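Sokora finale pushed back to September

The last episode of the drama serial Sokora will not air this month as scheduled. Broadcaster Mosquera has moved it to September, when it will run as a double-length episode at 8 pm.
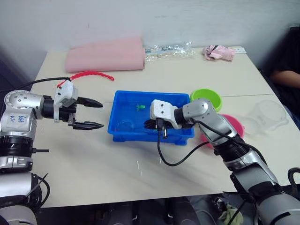
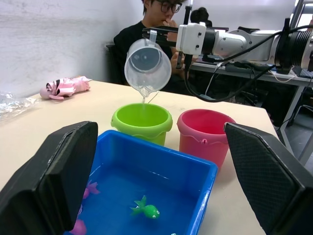

The delay follows a late change to the sound mix. Director Auður Vídalín said the dialogue tracks for the final 3 scenes were re-recorded and the colour grade had to be matched to a new edit.

A public screening will be held at the Sestwood theatre in Getville on the same evening. The venue seats 1000, and tickets are limited to four per household. Doors open at 7 pm.

Episodes already broadcast remain on the Mosquera catch-up service - the full serial will be added after the finale. A second season has not been confirmed.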